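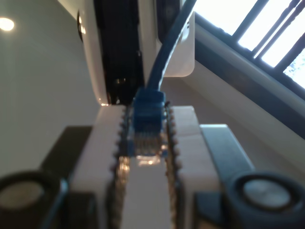
Torum Village Hall Network: Progress Report to the Skjelbred Fund
May 2025
By the Torum project office

Print this page | E-mail this page

The grant was awarded to bring wired internet to the four halls in the Torum district, so that evening classes and the advice sessions could run without dropping out. Three halls are now finished and in daily use. The fourth, at Lukel, is behind. All the leads we fit are the ordinary network kind, with a clear plastic plug, gold-coloured contacts and a moulded boot over the cable end. We chose blue boots for the public sockets and grey for the office ones, and hall staff now know which they may unplug.

Baltum hall was the largest job. It needed 254 metres of cable, most of it under the stage, where the old floor had to be lifted and relaid. The main room was closed for 4 days and the lunch club met in the side room. The joiner's bill came in above the quote and we have met the difference from the contingency line.

Bookings at Baltum have gone up. The basic computing class has 40 people enrolled and a second group will start in June if we can find a tutor. The housing advice service has moved its video appointments there from the library.

Lukel is waiting for consent to drill through the north wall, which is listed. The council asked for a revised drawing and has had it. We cannot book the contractor until the answer comes. If consent is refused, the cable will go through the roof space, at higher cost, and we would write to you before agreeing to it.

We ask that the final payment be held over until Lukel is complete. Receipts for the other halls are attached.

Contact: Torum project office | © Torum Village Hall Network | Back to top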